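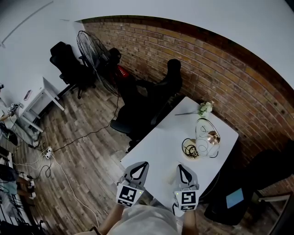 4. Recording a demonstration with the Heltuson hand grippers

This section explains how to record a two-hand task by holding the grippers yourself. For remote control of the arms from the operator desk, please see section 5. You should already have finished charging and pairing (section 3).

4.1 Prepare the table

1. Choose a table with a plain top. White or light grey is good. A glossy top can be used, but then turn off any lamp that shines directly on it.

2. Put only the objects of the task on the table. For the practice task of this manual these are a table lamp with its cable, and a bunch of flowers.

3. Arrange the lamp cable near the lamp base. The cable may be tangled. The robot will later meet tangled cables too, so do not make it neater than it would be in a normal home.

4. Unplug the lamp from the wall.

CAUTION: Never grip a cable or plug that is connected to power. The finger pads are not insulated.

5. Push the chairs back far enough that your elbows do not touch them when you reach to the far side of the table.

CAUTION: Cords on the floor are a tripping danger. During recording you look at your hands and not at your feet. Move power strips to the wall side, or tape the cords down.

4.2 Put on the equipment

1. Put on the head camera and tighten it until it does not slide when you look down.

2. Take one gripper in each hand. The marker cube must be on the upper side and nothing may cover it. Roll up loose sleeves if they fall over the cube.

3. Open and close both grippers fully, three times. The software learns the widest and the narrowest position from this movement.

4. Hold both grippers open over the near edge of the table and look at them. Stay still until you hear the tone.
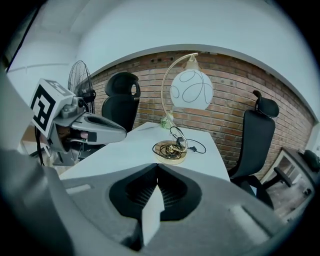 5. If no tone comes, check the marker faces for dust or fingerprints. Wipe them with a dry cloth only. Alcohol makes the print grey and after this the cube must be replaced.

Note: Each gripper has its own camera. It should see its own fingers and also the table behind them. When you turn your wrist very far, the camera sees only the wall or ceiling, and this part of the recording cannot be used well.

4.3 Record

1. Say the name of the task aloud, then press the pedal once.

2. Do the task at half of your usual speed. Let one gripper hold the lamp base while the other one takes the cable.

3. Do not touch the objects with your bare fingers. If something falls down, press the pedal twice to mark the attempt as failed, put the object back and start again.

4. When the task is finished, return both grippers to the near edge, wait for the tone and press the pedal once.

Repeat until you have 50 good attempts. Change the place of the lamp and the flowers a little after each one. We recommend a pause after 40 minutes, as tired hands begin to shake and the robot will copy it. 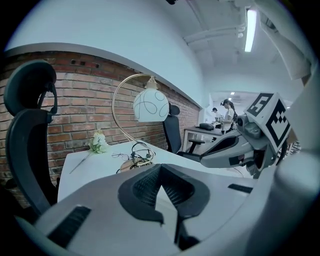 Other people may stay in the room and talk while you record, but they should not reach over the table. Ask them for permission before you start, because the cameras have a wide view. Faces can be blurred later in Flesard (section 7.2).

4.4 Check before you leave

1. Open the session in Flesard and play the first and the last attempt.

2. Look at the marker line under the video. Green means both cubes were tracked. Short red parts are normal. If red continues longer than 144 pictures, delete the attempt.

3. Write your name and the table height in the session notes.

Questions about this section: Sofia Dimitriou or Flynn Rutherford, Nerkside training desk.

Last changed 2022-11-18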